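Rashid Sayegh moved his print shop to Skenwood in March with 2 employees and a lease he calls "longer than I wanted." Rent is $900 a month. 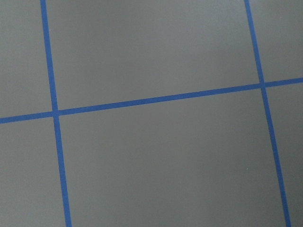

Parking was the first problem. "People would circle, give up and order online," he said. He now shares a lot with the bakery, with a limit of 90 minutes.

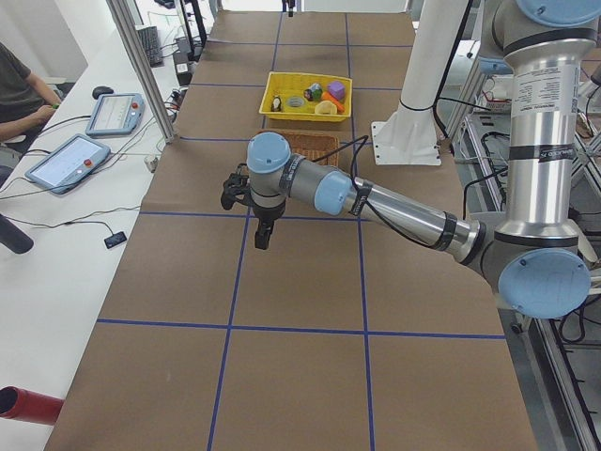
Tamer Rawashdeh said the limit is too short on Saturdays and that the bakery fills most of the spaces anyway. Sayegh plans to ask the landlord for more.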